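Minutes of the meeting of the Cirkthorpe Puzzle Club
Monday, April 1, 2019, in the Villitz room

Present: 10 members. Apologies were received from two.

1. Minutes of the last meeting
They were read and accepted. One correction: the lending box holds 333 puzzles, not the number which was written last time.

2. The table
It was agreed to keep the light wooden table with the rounded corners for the cube work. Some members find it small, but one cube and two hands do not need more. The question of a mat was raised again and left for May.

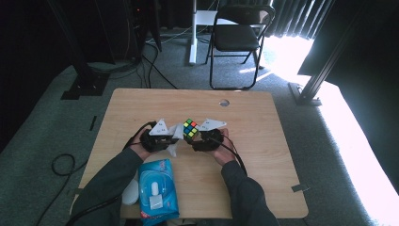 Members are asked to wipe the cubes before they go back to the lending box. The wet wipes should stay on the table during the evening and not travel to the kitchen. The club will buy six more packets.

3. Condition of the cubes
There was a long talk about stickers. The 3x3 cubes with black plastic and coloured stickers are still the ones most often borrowed, and several have corners that lift. One member would like to change to cubes without stickers. The others prefer to repair first – new sticker sets can be ordered from Pristeck. Decision: repair in spring, look at the question again in autumn.

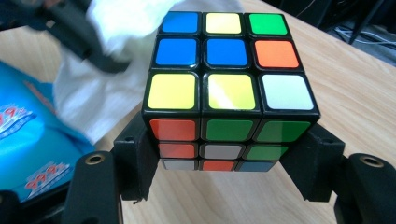
Item 3: 3x3 cube with stickers, scrambled.

It was also asked that cubes are lent out scrambled. Beginners complained that they received a solved one and did not dare to turn it. This was accepted without a vote.

4. Room and chairs
The folding chairs with padded seats are comfortable enough for a full evening. Please fold them after use and do not drag them over the carpet. In the late afternoon the sun comes in strongly, and a member asked if the curtain may be closed a little more. It may.

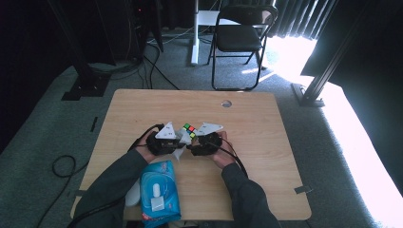
Cables on the floor should lie flat or be coiled at the side, so that the way to the door stays free. The tape on the table should not be removed.

5. Open evening in May
The Apaza hall is offered to us for one evening. Almost 700 leaflets are left from last year and can be used again if the date is covered with a label. Two members will do this at home.

6. Any other business
The key of the cupboard turns badly. Oil will be brought to the next meeting.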